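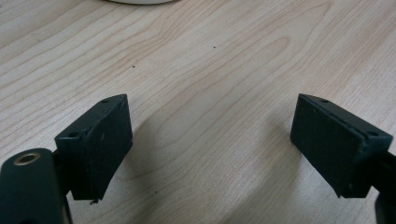 Five weeks in the Wondia serviced flats, Tetteh Street

I stayed here on a work contract and I'd go back tomorrow! My firm normally puts people up in a hotel by the ring road, and after one winter of eating crisps on a hotel bed I asked if I could find my own place for the same money. The budget was £1,000 a month. Wondia wanted 900 for a one-bed on a monthly let, bills in, so that was an easy email to write.

Booking was done through Lutix, which I hadn't used before. The site is a bit slow (it kept forgetting my dates) but the person on the phone was lovely and sent the agreement over within the hour. It's a proper licence agreement, four pages, plain wording, with the notice period on the first page where you can find it. You pay a deposit on top and mine came back in full after I left, without my having to chase.

Now the flat. I was on the second floor at the back, which I would ask for again, as the front rooms look over the bus stop. The bedroom is a good size with blackout blinds that work, and there's a desk in the living room that's deep enough for a laptop and a second screen. The wifi held up through every video call I had. The bed is on the firm side – I loved it, my partner did not when she came up for the weekend.

The kitchen is what sold me. It has a real oven, a full-height fridge with a freezer drawer that fits more than one pizza, sharp knives and a colander. I've rented whole houses without a colander. There's a washing machine in the flat too, tucked under the worktop, and an airer in the hall cupboard. No tumble dryer, so plan your jeans.

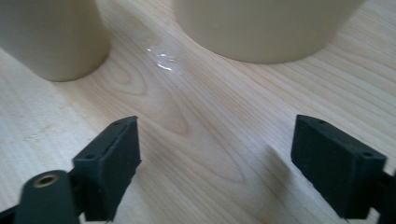 Sigita Mägi manages the building and she was brilliant from start to finish. The shower went cold on my third morning, I rang at half seven, and a plumber had been and gone by the time I got back from site. She also let me move my leaving date by two nights when the contract ran over, and charged me the normal nightly share for it. At the hotel that would have been a whole new booking at whatever price they fancied.

Parking is the weak spot. There are a few bays behind the building, first come first served, and after six you can forget it. I ended up using the Vanton car park on the next street, which has a weekly ticket and stays open all night. It's well lit and a short walk, but do add it to your sums if you're driving.

The other niggle is the bin store. The code sticks in wet weather and you have to press the last number really hard. Mine took several goes the first time, in the rain, with two bags – not my finest evening.

As for the area, there's a small supermarket on the corner, a launderette that does duvets, and a park with a decent running loop. My colleague Nuwan Debnath has since taken the flat below for his own stint and he's pleased with it as well, although he says the heating takes a while to get going in the morning. I had mine on the timer, so I never noticed. The instructions are in the blue folder by the door.

Stayed in March, one bedroom, monthly rate. I've already asked Sigita about next year.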